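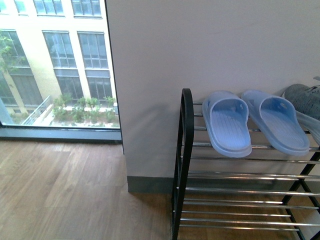
# Shoes-off questions, answered grudgingly

Sum-yee Tse and I look after the shared rooms at Trikness, and we get the same shoe questions over and over. I was against half of these rules when they came in and I'm still not sold on a few of them. The answers are what we do now. Last changed 14/02/2018.

## Do I really have to take my shoes off?

Past the rack, yes. I used to think this was fussiness. Then we had the floor refinished one June and I saw what had been ground into the old finish: grit, mostly, in a path from the door to the chairs. Socks, slippers and slides are fine. Bare feet are fine if you can stand it.

## Does a metal rack work better than a wooden one?

For wet shoes, I think so. Air gets underneath and you can wipe the bars with a rag. I don't believe the people who say it stops smells. A smelly sneaker on a metal rack is a smelly sneaker with a good view.

Small heels slip between bars, and so do children's shoes. If yours won't sit right, lay them sideways or put them on a tray.

## Won't metal feet scratch a wood floor?

They will if they're bare. Felt pads help for a while, but they collect sand and then you're dragging sandpaper across the boards. Check them when you sweep. Teresa Rocha swears by the rubber caps from Porkby, and I'll admit hers have stayed on longer than my felt ones. I wouldn't leave rubber in one place for years on a finished floor without looking under it, though. Some rubber leaves a mark that doesn't come out.

Lift the rack to move it. Take the shoes off it first.

## Is it a bad idea to keep shoes by a tall window?

It depends on the sun, and everybody overstates this in both directions. Foam slides can shrink or curl if they bake all afternoon. Dyed knit can fade. I've also dried plenty of sneakers in a sunny spot and they came out looking exactly as tired as they went in.

What bothers me more is the floor. Wood changes color in daylight, and anything that stays put leaves its outline. Shift the rack a little every so often if you care. I didn't, and there's a stripe at my place to prove it.

## How many pairs can I leave out?

Two. Hjørdis Hovland wanted one, I wanted no limit, and two is what we got. We did a count before the rule and found 44 pairs out in the shared rooms, 14 of which had no owner that anyone could name. So I lost that argument.

## What happens to shoes that get left behind?

They go in the bin marked "Bustamante" (it's the old storage room's name, don't ask me) for 15 days. After that they're donated if they're decent and thrown out if they aren't. A note saying "back soon" does not stop the clock — we've had notes older than the shoes.

## How should I clean knit sneakers?

Knock off the dry dirt, then use a soft brush, cool water and a drop of dish soap. Stuff them with plain paper and leave them to dry in the open air. I'm doubtful about the washing machine. Haoran Zeng does it all the time and says nothing bad has happened, but he also buys new sneakers more often than I do. Whatever you choose, skip the dryer.

## And slides?

Soap, water, an old toothbrush for the footbed. Let them dry before you put them back. Wet slides on a smooth floor are how people end up sitting down suddenly.

## Do the deodorizing sachets do anything?

Jinfeng Yin bought a pack from Hiritz and put them in every pair she owned. Her shoes smelled of lavender and feet. Letting shoes dry for a full day between wearings did more for mine, and cost nothing. If you like lavender, go ahead.

## Can we put a mat under the rack?

You can, with one condition: pick it up weekly. Water trapped under a mat is worse for wood than water you can see and wipe. Skip anything with a sticky or foam backing.

## Why not just get a closed cabinet?

We priced one at 107 dollars before delivery. It would hide the mess, I'll give it that. It would also hide damp shoes, and a big box in front of a floor-length window seems a waste of the window. Sum-yee still wants it. Ask her if you'd like to hear the other side.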